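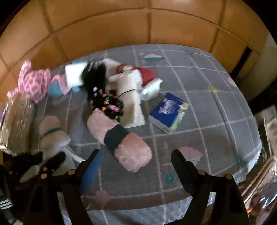
tamarack_jo
Jun 21, 2026
Okay, I've moved on from kitchens and I'm having a great time. My new batch is mostly soft stuff on a bed: pick one thing out of a messy pile, put it somewhere tidy, reset, go again. I did 60 episodes over the weekend with the handheld gripper and the variety is so much better than what I was getting with mugs and spoons. The fluffy pink one with the navy band around it is my favourite target so far, partly for the colour but mostly for the band, which gives the policy an edge to look for in the middle of all that fuzz. Same idea with the white plush and its teal band. I'm using the Cerard fingers, stock tips, and sorting everything in Hemmin afterwards. Would love to hear how others are handling cloth. Do you script the order of picks or just go for whatever is on top?

benchvice
Whatever is on top, every time. If you script it you end up reaching under things in ways you'd never want the robot to copy. Looks like a fun pile though!

Ewan MacKinnon
Mild disagreement with benchvice. If you always take the top item, the policy learns "top item" and then ignores your instruction when you ask for something else. I found this out with a drawer of tea towels. We had 51 good episodes, lovely smooth motion, and it would grab the nearest towel no matter what colour you typed in. Had to go back and record a second set where the target was chosen by drawing a slip of paper before each go.

tamarack_jo
Oh, the slips of paper are a great idea. I was picking in my head and I bet I was favouring the easy ones without noticing. Adding that tonight.

quollworks
Lovely to see someone doing soft goods, there's not nearly enough of it being shared. My worry would be the bedspread. It has that grid of fine lines plus all the pastel motifs, and a small policy will happily use those as landmarks. I'd throw a plain sheet over the bed for half the episodes, then maybe something dark.

benchvice
I'd leave the bedspread alone. People's beds have patterns on them. If you train on plain sheets you get something that works in a lab and falls over in a real bedroom.

quollworks
I said half! The pattern can stay. I just don't want it to be the only thing the camera ever sees under the objects.

benchvice
Fair, half I can live with.

tamarack_jo
Ha, you two. I've got a plain green doona cover and an old grey blanket, so I'll do three surfaces. I also want to turn the pile so the wood panelling isn't always straight ahead. Right now every start has that big warm orange wall behind it and it must be soaking up a fair bit of attention.

petra_in_plostlow
Jumping in from the Plostlow group. We had a whole October of cloth episodes and the thing that hurt us most was the black fluffy stuff. Anything dark and furry went to mush in the wrist camera and we couldn't tell from the footage whether the fingers had closed on it or next to it. I see you've got one in the middle with little coloured hair ties running down it. That should help heaps, you can follow the ties. I'd still check your exposure before you record any more of it.

tamarack_jo
Good timing, I was going to do that one next. Is there a trick to exposure, or do you just lock it?

petra_in_plostlow
Lock it on the dark object, accept that the white fabric blows out a bit. We went the other way first and lost 16 episodes.

Ewan MacKinnon
I'd lock it in between and add a lamp. Blown-out whites are just as useless when the target is a white cloth sitting beside another white cloth. But petra's right that auto exposure is the worst choice of the lot. It hunts every time the fingers swing in.

nightferry
Dumb question from a beginner, do you throw out the failed grabs? I'm using the free tier of Benura to label mine and it only has pass and fail.

quollworks
Not a dumb question. Keep them, mark them fail, and write a short note if there's room. A slip followed by a second try that works is gold, I'd mark that as a pass. The only ones I bin are where I bumped the gripper or lost tracking.

benchvice
Agree with all of that, for once.

nightferry
Cool, thanks! I'd deleted 11 already, oh well. Still have the raw video for some.

tamarack_jo
Get them back if you can! My plan from here: slips of paper, three surfaces, locked exposure with a lamp. I'll put flat things like the blue box in the draw as well so the cloth has some company. If anybody wants the raw files for comparison, send me a message and tell me what format you need.

petra_in_plostlow
Yes please, whatever Hemmin spits out by default is fine for us. Happy to swap for our October set, mush and all.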